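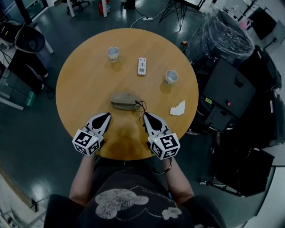 By Katsuhiko Sugawara
7 July 2018
4 min read

Home Opinion Culture Letters Subscribe

My wife wants to replace our table. It is round, it seats four if two of them are thin, and the top has marks on it that will not come out. She has found one she likes in the Trovden catalog. It is rectangular, it costs 2000 dollars before delivery, and it comes with a booklet on how to protect the surface. I read the booklet twice and I am against the table.

I think we have started treating tables as things to look at. A table is a place to put stuff down. Glasses cases, paper cups, keys, mail, a cord that goes to something. If you sit at one for an hour there will be objects on it, and they will be wherever your hands left them. I don't see this as a failure of housekeeping.

The Trovden booklet sees it differently. It says to use coasters at all times, to wipe spills within 3 minutes, and to avoid leaving fabric items on the finish overnight because dye may transfer. There is a page on paper cups. According to the page, the bottom of a paper cup can hold moisture against the surface, and you should put a tray under it. I drink coffee out of a paper cup maybe twice a week, when I stop at Umali on the way home, and I am not going to own a tray for that.

People will say a worn patch is ugly. Sometimes it is. The front edge of our table, where I sit, has gone dull and a little dark from years of forearms and plates. You notice it when the lamp is on. But I have never had a guest bring it up, and I have never enjoyed a meal less on account of it. I have enjoyed meals less at my brother's house, where there is a glass top and a cloth kept ready on a chair.

I will give the other side one point. A mark is different from dirt. If the table is sticky, clean it. I wipe ours with warm water and dish soap after dinner and dry it with an old towel - that is the whole routine. Last April I tried a bottle of Verel polish someone had left us and it made the surface slippery for a week, so I went back to soap.

The round shape matters too. No one gets the end seat. You can reach the middle from any chair, so whatever is lying there belongs to everybody for the time being. With a long table things collect at the far end and stay there until company comes. My parents had one like that and I don't think I saw the last two feet of it until I was in high school.

A repair shop in Plosard quoted us 284 dollars to refinish the top. That seems fair and we may do it. I would still put my cup on it the next day, and I would still leave my glasses case out.

My wife has read this and says the catalog is staying on the counter.

Share 17 Comments 9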